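**What happens when somebody gets arrested?**

Hello again. Quick one this week becuase we've got loads to get through. Gwilym Watkins asked this at the Ovcombe library club and it's a good question. So, arrests.

First thing. Being arrested is NOT the same as being guilty. People mix these up all the time, grown-ups too. Arrested means the police have a reason to think you might have done a crime, and they need to keep hold of you while they find out more. That's all. Guilty comes much later, and the police don't get to decide it.

**Can the police arrest anyone they like?**

No. They need a proper reason. "He looked a bit shifty" won't do. They have to tell the person they're being arrested and why. Then they say some special words called the caution. You've probably heard it on telly. It starts "You do not have to say anything..." and it means just that. You're allowed to keep quiet. But if you keep quiet now and then come out with a big story in court, the court might wonder why you didn't say so before.

**Then what?**

Off to the police station, usually. Somebody called the custody officer is in charge there. They write down the person's name, what time they came in, what they had in their pockets. Belongings go in a bag. Fingerprints get taken, and a photo.

The person can:

- talk to a solicitor (a kind of lawyer) for free
- have somebody told where they are
- see the rules the police have to follow
- get food, drink and sleep
- get a doctor if they're poorly

If it's someone under 18 there has to be an adult with them for the interview, called an appropriate adult. Often mum or dad, but it can be a social worker or somebody else.

**How long can they be kept?**

Normally up to 24 hours. Longer for very serious things, but a senior officer has to say yes, and after that a court has to. The clock is important! It's written down and people check it.

**What's "charged"?**

This is the word you hear on the news. Charged means the police or the prosecutors think there's enough evidence to go to court, so the person is told officially what crime they're accused of. If there isn't enough they might be let go, or let go on bail. Bail means go home but come back when we say, and sometimes there are extra rules, like staying away from a certain street.

Let's make up a story. Say 132 bikes go missing in a town called Endale. Police find a garage full of them. They arrest the man who rents the garage. Is he the thief?
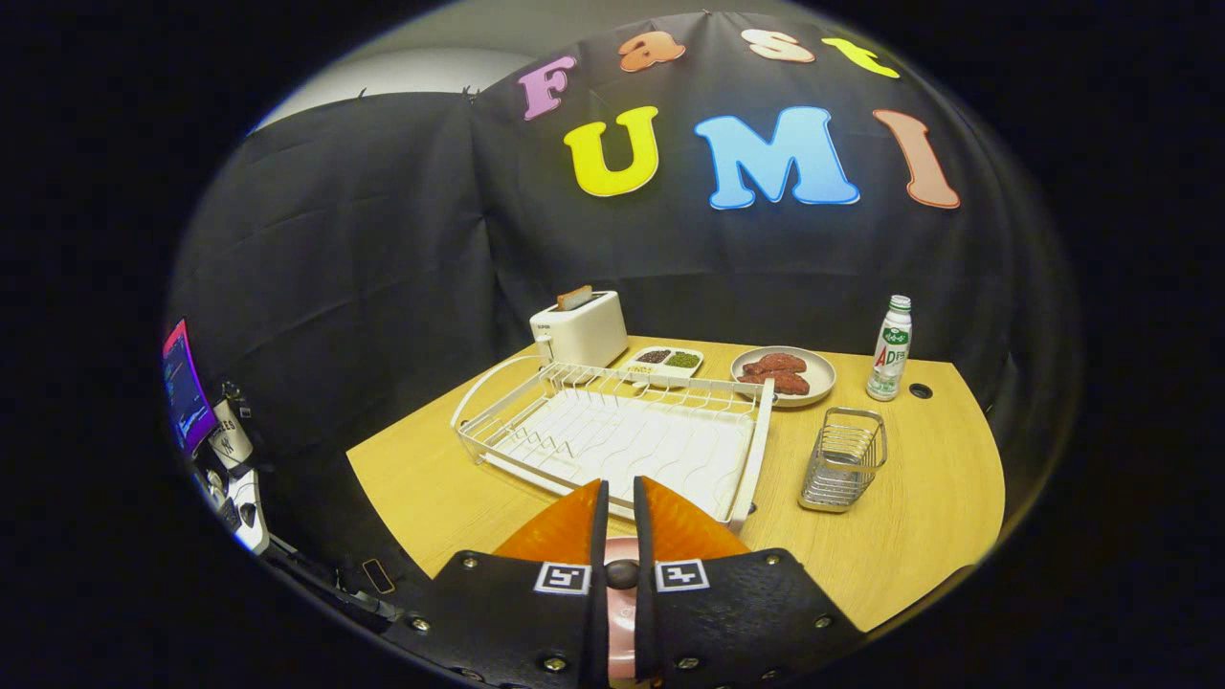 Maybe! Or maybe his cousin had the key. Or he bought them all and didn't ask enough questions, which can be a crime too, a different one. So the police look at who had keys, check the phone messages, talk to the neighbours. Evidence. Then somebody decides about a charge.

**And who decides guilty?**

The court. Smaller crimes, magistrates. Really serious ones, a jury, which is 12 ordinary people in England and Wales (15 in Scotland, they do lots of things differently there). Until the court says so, the person is innocent. Even if it was in the paper. Even if everone at school says so.

Words to remember: arrest, caution, custody, bail, charge, evidence.

Next time: what does a judge do all day? Wilma Dunbar wants to know about the wigs. Send your questions in before April please, after that I'm away.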